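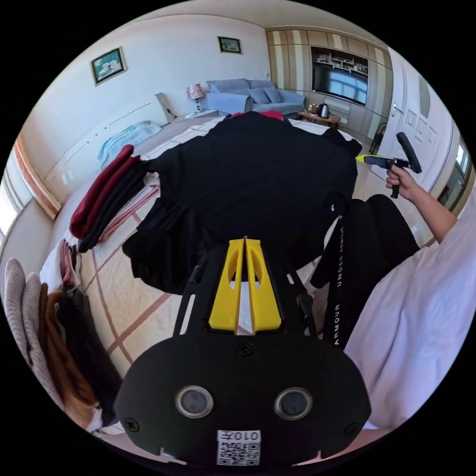
Gintarė Pärn objected to our first plan, in which all clothes should be folded at a table. A table is for people who have a free table, she wrote in the margin of the draft, and in the flats she knew the laundry always went to the bed. We changed the plan after this remark, and the present section treats the bed as the main folding surface of the household.

4.2 The bed as a folding surface

Our material comes from five households in Undwood. The participants wrote down every folding session in a paper diary during October, with the place, the kinds of garments and the order in which they were taken. The diaries contain 202 sessions. In 74 of them the clothes were folded on a sofa, on a table or standing, without any surface. All the other sessions took place on a bed, and most often on a bed that was already made.

The made bed offers a large and flat area, but this area is not fully free. The clothes that wait and the clothes that are finished lie on the same bedspread, and the garment in work needs its place between them. Figure 4 shows this arrangement for dark garments. A large garment, when it is opened to its full width, takes the middle of the mattress, and the piles move to the side or toward the head of the bed. We call the middle part the working area and the rest the storage area. The border between the two is not fixed. It moved during the session in every household, usually when a long garment came after several small ones.

Figure 4. Black garments on a quilted bedspread with a large striped diamond or grid pattern; piles of other clothing lie on the same bed.

The color of the bedspread was mentioned in the diaries more often than we expected. Black clothes on a light cover are easy to see as a whole, and their outline can be made straight without much effort. Inside the outline it is more difficult. Seams, pockets and the waistband have the same color as the cloth around them, and the participants reported that they looked for these parts with the fingers. Dark red and pink clothes did not cause this difficulty, and they were often folded first.

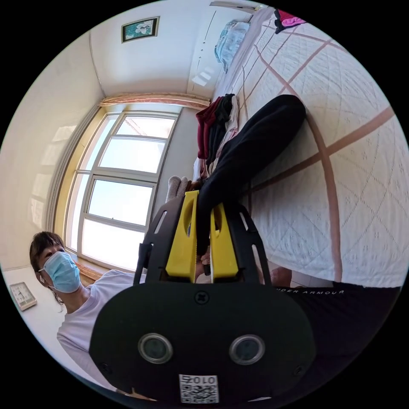

Ieva Jankauskaitė described the same problem from the side of the long garments: with trousers she always begins by finding the waist, and if she takes a leg by mistake she puts everything down and starts again. Another participant disagreed and wrote that the leg is the better beginning, as the rest will follow when one pulls it slowly across the bed.

We compared the two ways in the diaries. Starting from the waist was more common for heavy cloth, and starting from the leg was more common for thin sports trousers. Both ways require a free strip of bed that is at least as long as the garment. When this strip was missing, the participants turned the garment and laid it diagonally. The diagonal position saves space, but it has a cost at the next step, when one leg must be placed exactly on the other and the lines of the bedspread do not help any more. Two households wrote that they use the stripes or the quilting as a guide, in the way other people use the edge of a table.

The quilting itself has also a mechanical effect. A stitched cotton cover holds the cloth a little, so that the lower layer stays in its place while the upper layer is moved. On a smooth cover, such as the satin one in the Lynch flat, both layers slide together. The participants there solved it by pressing the lower layer with the free hand. On a soft mattress this pressing makes a hollow, and the garment becomes rumpled again near the hand.

For large garments the most frequent difficulty was the edge of the bed. A part of the cloth hangs over the side, and its weight pulls the remaining part slowly down.

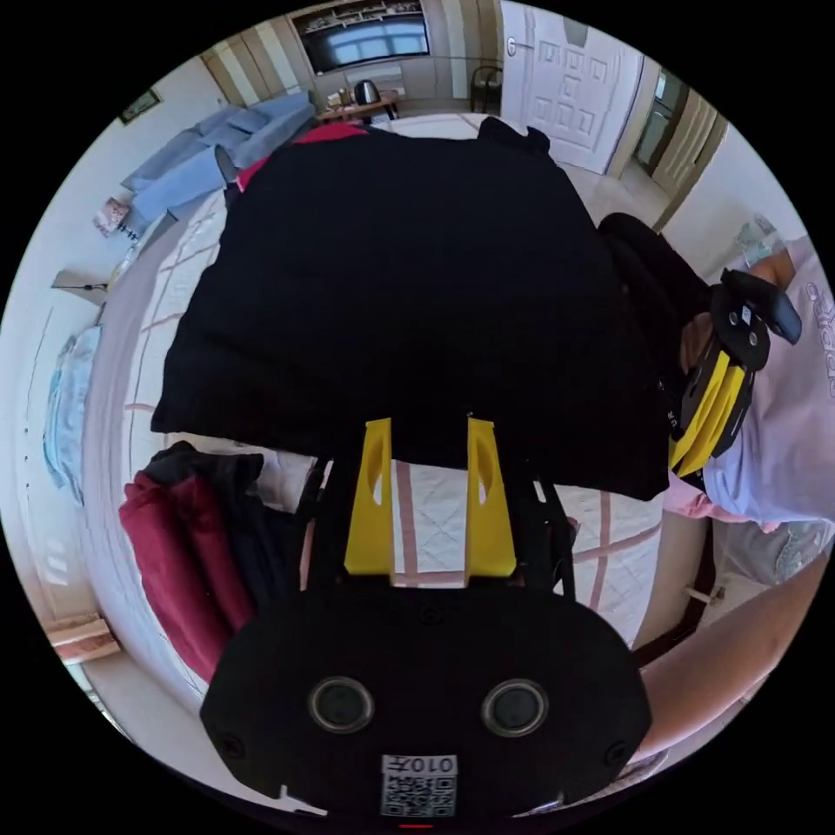 In such a case the participants did not try to flatten the whole garment at once. They took first the edge nearest to the body, lifted it onto the mattress and only then worked toward the far side. The far side was often left with small folds, and these were corrected after the first fold was made, when the garment was only half as wide and could be reached without leaning.

The piles near the working area were disturbed almost never by the folding itself. They were disturbed when a garment was pulled from below, for example a light shirt under a dark sweater. For this reason some diaries recommend sorting by size before folding, and not by owner or by color. We return to the question of sorting in Section 4.3, where the order of the garments is compared between the households.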